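Xuelian Xia no se fía de las etiquetas verdes

Lleva años leyendo la letra pequeña de lo que compramos. Su último informe repasa 154 productos que se anuncian como «reparables», y el resultado no invita al entusiasmo. 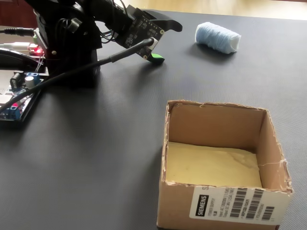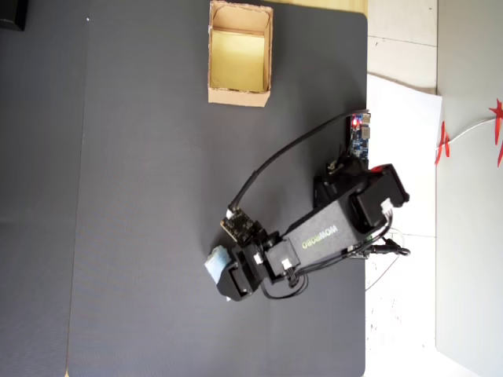
Cables, una placa de circuitos y una caja de cartón abierta sobre la mesa.

Xia recibe en un piso interior, con la calefacción apagada y un té que se le enfría mientras habla. Le pregunto qué significa «reparable» y resopla. «Depende de quién pague el folleto. Para Findix significa que la tapa lleva tornillos. Que luego no vendan la pieza es, según ellos, otro asunto».

De los 154 productos, solo en ocho encontró a la vez manual, recambios a la venta y un precio razonable. La cifra es tan baja que conviene desconfiar también de ella, y se lo digo. No se ofende. «El criterio es mío y es duro. Si quita el precio, salen más. Pero un recambio que cuesta casi lo que el aparato nuevo no es un recambio, es una burla».

El caso que más le irrita es el de un hervidor de Greder. Escribió en septiembre para pedir una junta de goma y tardaron siete semanas en contestarle. «Me ofrecieron un descuento para comprar otro hervidor. Con un dibujo de una hojita al pie del correo».

Dufour le parece algo mejor, aunque con reservas: publica los planos, sí, pero en una versión que ya no corresponde a lo que hay en las tiendas. ¿Mala fe o desorden? «No lo sé. A mí el desorden que siempre cae del mismo lado me hace sospechar».

Tampoco los talleres vecinales salen del todo bien parados. El de Jokdale, que suele citarse como modelo, declara 553 arreglos. Xia pidió el registro y vio que sumaba las consultas – incluidas las de gente que se volvió a casa con la tostadora igual de rota. «Hacen un trabajo útil. Lo que no entiendo es la necesidad de inflarlo».

Le planteo que tanto recelo puede desanimar al que todavía intenta arreglar algo. Se queda un rato pensando. «Puede ser. Yo sigo arreglando mi radio, y va fatal».

Ahora prepara una segunda parte sobre las garantías ampliadas. Le pregunto si espera encontrar alguna que merezca la pena. «Espero encontrar alguna que se entienda», dice – y se levanta a calentar el té.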